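Praltent: two-arm cloth sorting, controller and planner
Project report, software part

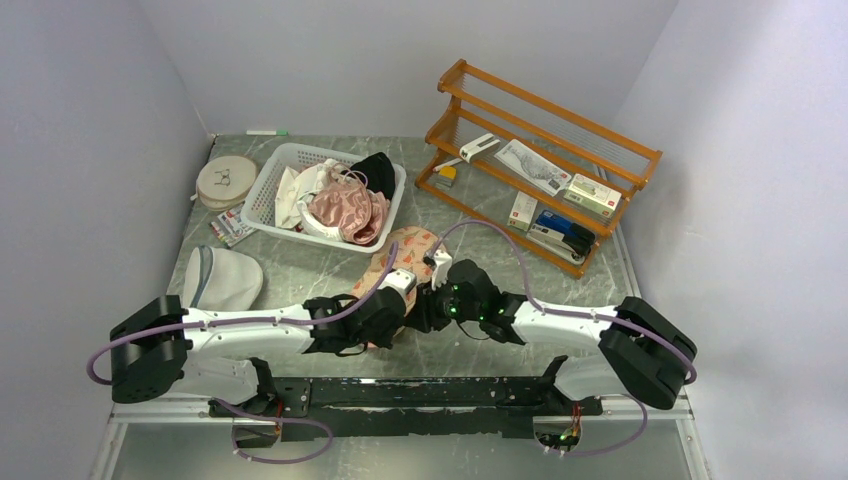

What we were trying to do: get both arms to pick a garment off the table and put it in the basket without the planner stalling. Last term's code planned each arm seperately and then just hoped. We replaced that with one shared planner, called Heduven in the repo.

Perception. Colour segmentation first, then a grasp point from the depth edge. Works ok on plain cloth. Patterned cloth gets split into bits, so we merge any blobs closer than 25 mm. Crude but it stayed in.

Control. Joint targets go out from one loop, both arms on the same clock. Before this the right arm lagged and tugged the cloth out of the left gripper.

Results — 8 runs with the old code, 8 with the new. Old finished 3, new finished 6. Both new failures were bad grasp points, not planning. Log files are in the Callano folder.

Still to do: retry after a missed grasp, proper collision shapes for for the cables (the planner ignores them at the moment), tidy the config. Unit tests only cover the planner so far.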